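Sewing Basics > Garments > Has anyone made the Sonine cami?

mapleandthread
Posted Jan 5, 2018
I got the Sonine pattern over the holidays and I'm so excited to start the year with something small! I've only made tote bags and one very boxy shirt, so thin straps are new territory. The instructions call for cutting everything on the bias, and my fabric is a plain white cotton from Gisler that was sitting in the sale bin. Do I really need the bias for a loose top? I have 2 yards, so there's enough to mess up once.

hemline_jo
Oh you're going to have fun. I've made this one so many times that my pattern pieces are more tape than paper. Mine are all on the straight grain and I love them. The body has enough flare that it goes over my hips without any fuss, and you skip the whole business of the hem growing overnight. White cotton is a great pick for it too, you can wear it under everything. 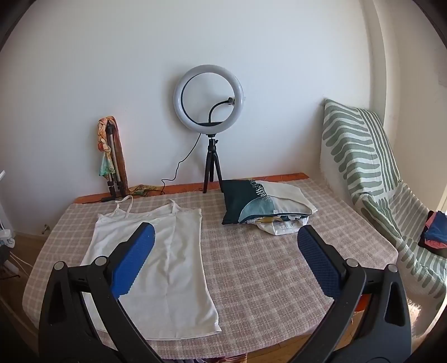
My one change is the straps. The pattern has you cut them an inch and a half wide, and once they're folded and turned they end up thicker than I like. I go down to an inch and an eighth and turn them with a bobby pin. Sew with a short stitch or they'll pop when you pull them through (ask me about the summer I made four pairs).

bertha_bobbin
I'm going to disagree with Jo on the grain. The bias is the whole point of the Sonine! Cut it straight and you have a perfectly nice top, but it won't skim the body the way the drawing shows. Let it hang for a day before you hem, trim it level, done. It isn't scary. I learned it in a class Ferdinand Berchtold taught in Kullton and he made us hang everything, even the practice pieces.

hemline_jo
I have hung mine! Two days on a padded hanger, and it still dropped on one side after the first wash. Maybe it was the rayon. I'll give you that it looked gorgeous for an evening.

bertha_bobbin
Rayon will do that to anybody. Prewash it twice next time, and stay-stitch the neckline the minute it comes off the cutting table. Cotton behaves much better.

mapleandthread
This is so helpful, thank you both! Okay, next question: the neckline. It wants a facing and I'm picturing it flipping up all day long.

quiltingsouth
Understitch it. Press the seam allowance toward the facing, sew it down close to the seam through the facing only, and then press again from the inside. My first one flipped constantly until a friend showed me that step. Or skip the facing and use bias binding, which takes me 55 minutes including the coffee.

hemline_jo
Binding gets my vote too. I use the same strip for the underarm and the strap, all in one go, so there's nothing to attach at the front. The strap just grows out of the edge and you fold and topstitch the whole length.

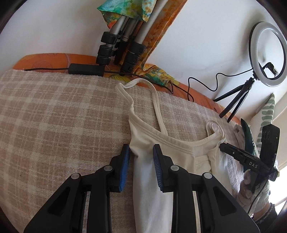 White camisole on the beige and dusty-pink plaid.

For the hem I do a narrow double fold and take it slow over the side seams, where it likes to bunch. If you run a line of long stitches a quarter inch from the edge first, you can use that as your folding guide. A little spray starch helps a lot on soft cotton.

sewtired61
What thread and needle is everyone using? I bought the Ravovance thread everybody raves about and it keeps shredding on me.

quiltingsouth
Try a new needle before you blame the thread. A size 70 for light cotton, and rethread with the presser foot UP. I have 69 spools of Ravovance in a drawer and I've never had one shred — my husband would like me to have fewer.

sewtired61
Foot was down. I've been sewing since September like that. Thank you!!

bertha_bobbin
Mapleandthread, one more thing on sizing. Beat Rainer's blog has a full bust adjustment for this exact pattern, with the dart rotated into the side seam. Well worth reading before you cut.

mapleandthread
Found it, and I'm trying that on an old sheet first. I think I'm going to do one each way, straight grain in the Gisler cotton and then bias if I can find something nice. I'll post both!

hemline_jo
Yes!! Please do. And put me down for straight grain winning.

bertha_bobbin
Ha. Hang the bias one for a full day before you let Jo see it.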